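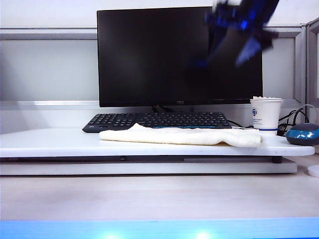
Slide 1. Desk tidy: towel, paper cup, keyboard, and the gripper going past the monitor.

Speaker notes, "Can it do my chores yet?", Drurico open evening, 2018-11-11

Leave slide 1 up while people find their seats. Don't start until the door's shut, the corridor is noisy.

Hello, thanks for giving up a Sunday evening for this. I've got half an hour and then there's tea. Question on the poster was whether machines can do the housework and the fiddly bits of shop work yet. Short answer, some of it, slowly, if you put everything where they like it. You can go home now if that's all you wanted! Long answer is the rest of the talk.

(Point at the desk.) Who's got a desk like this one? Hands up. Right, most of you. Mine's worse. If I asked you to sort it out you wouldn't even think. Towel off the keyboard, fold it, cup in the bin, done, back to your sandwich. Let's go through why that's a rotten job for a machine.

Start with the towel. I'm going to bang on about towels. A keyboard is the same shape every time you look at it, and a towel is a different shape every single time. It's got folds in it, one end curls up, and it's lying over the bottom row of keys, so where does the towel stop and the thing underneath start? You know with your fingers. The machine is mostly guessing from pictures. And then it has to get hold of the towel without getting hold of a key as well.

(Bring out the tea towel here. Drop it on the lectern three times. Different heap each time. Gets a laugh, usually.)

Second thing, the cup. Paper cup, with a bit of crumpled paper or tissue sticking up out of the top. Is that rubbish? I'd say so. But I've got a friend who keeps her tea in a cup just like it with a napkin over to keep it warm, and she'd be furious. Grip too hard and you crush it, too soft and it slides. We ran cup pick-ups at the Trarora workshop all through March, 800 tries, and the ones that went wrong were nearly all squashed cups. I've still got a bag of them under the stairs.

Third thing, and I always forget to say this one so I've written it in big letters: CABLES. Look behind the mouse. Loops of black cable all over the place. Cables are towels' nasty little cousins. They snag, they're thin, they're usually dark, and they're attached to something you care about. One of our early goes at Wustora pulled a mouse clean off a bench by its lead. No harm done, but the room went very quiet.

Then the shiny bits. Glossy white board, dark screen, glossy blue mouse. Lovely to look at, horrible for cameras, all reflections.

(Sip of water. Check time, should be at ten minutes.)

So what does work? Boxes. Machines love boxes. Same size, same place, decent light. The packing bench at Czarnecka does 3,195 parcels in a good week with one arm, and I've stood and watched it and it's really quite soothing. But it's had the whole bench built round it. Nobody's leaving a towel on it.

At home, you've got the floor-cleaning ones, which I'm fond of, mine's been stuck under the same bookcase since Thursday. Dishwashers count too, by the way! People never think of a dishwasher as a robot but it does a chore, start to finish, and all you had to do was redesign your plates a bit and load it yourself.

Folding: our best time for one hand towel, flat on a clear table, is 54 seconds. I can do it in three. My mum can do it while telling you off. Off a keyboard, with the cup next to it, I won't give you a time because I'd only be embarrassed.

If somebody asks "so when?", don't give a year. Last time I gave a year and it got written down. Say that I'd expect shops before kitchens, and stiff things before floppy things.

If somebody asks about jobs, give it proper time, don't be glib. Mention the 26 people on the Czarnecka floor, same number as before the arm came in, though they do different work now and not all of them like it better.

Last bit before tea: pass the tea towel round and get each row to fold it with one hand, eyes shut. Front row first. Need it back at the end, it's the good one.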